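Laundry and Linen Trade Forum > Workplace > Automation

Thread: Folding cells going in at our place, what happened to your jobs?

bakport_nights
24 Jan 2018

We are getting two of the Eter folding cells at the Bakport laundry. I have been on the finishing tables for 17 years and I'd like to hear from people who already work next to them. Management say no redundancies, but they also say the tables are "moving to a support role" and I don't know what that means in hours. We have 23 on finishing across the shifts.

steamside
Depends what you fold. Sheets and towels went to machines years ago and we all got used to it. Garments are different. What are they giving it?

bakport_nights
Mixed personal items from care homes. Tops mainly, some bigger pieces. Basket on one side, folded stack on the other, two arms in between.

nolutham_linen
We've had them at Nolutham since August. Same layout as yours by the sound of it.
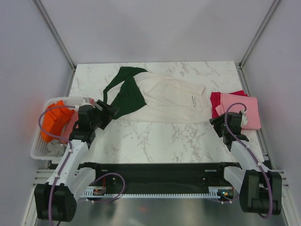

What changed for us

nolutham_linen
I'll put it under a heading because people keep messaging me the same thing.

Nobody lost their job. Three people moved from folding to sorting, and one of them hates it. Sorting used to be a quick job you did standing by the trolleys and now it is half the shift, as anything with a zip, a belt or a hood has to be pulled out before it goes in the basket. The folding itself is slower than a good folder. It doesn't stop for tea, so over a night it comes out level.

The other thing is the checking. Every stack gets looked at by a person before it is bagged, and that person signs for it. If a resident gets the wrong cardigan it's your initials on the sheet.

greyapron
That last bit is what our union rep raised. You take the skilled part of the job away and leave the blame. I did the MacAulay trial and was told I was "supervising" at the same grade as before. I was responsible for two cells and my own table.

steamside
Disagree with some of that. Folding 1,000 tops a week is not what I'd call the good part of the job. My wrists were finished by forty. If a machine wants it, it can have it.

greyapron
Fine, but did they pay you more for minding it?

steamside
No. They didn't pay me more for the wrists either.

nolutham_linen
Both of you have a point. Our grade went up one step, but only after we asked for the sorting to be written into the job description. Ask before the cells arrive. Once they are running it is much harder.

On what they struggle with, it's soft things with more than one layer. The fingers pinch the cloth from above and you want one layer or all of them, and a thin jersey doesn't make that easy. 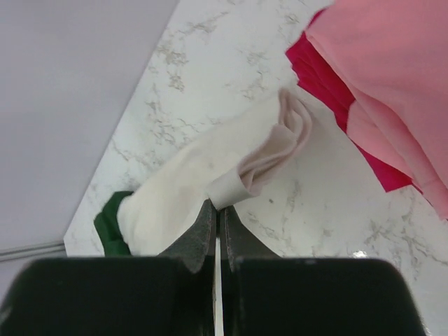 We keep a list by the cell of what to take out and fold by hand. It had 262 entries last time I looked, and the day shift will add anything they don't like the look of. My advice is to keep your own list from the first week, with the time each one took you, so that when somebody says the tables can be cut you have it on paper.

bakport_nights
That's useful, thanks. Did they train you on it or just leave a manual?

nolutham_linen
Two mornings for the day shift. Nights got a sheet of paper – we complained and got one morning.

greyapron
Get the training in your rota hours as well. Ours was put on a rest day.

bakport_nights
Will raise it. The meeting is next week and I'm taking the grade question and the signing for stacks. I'll post what they say.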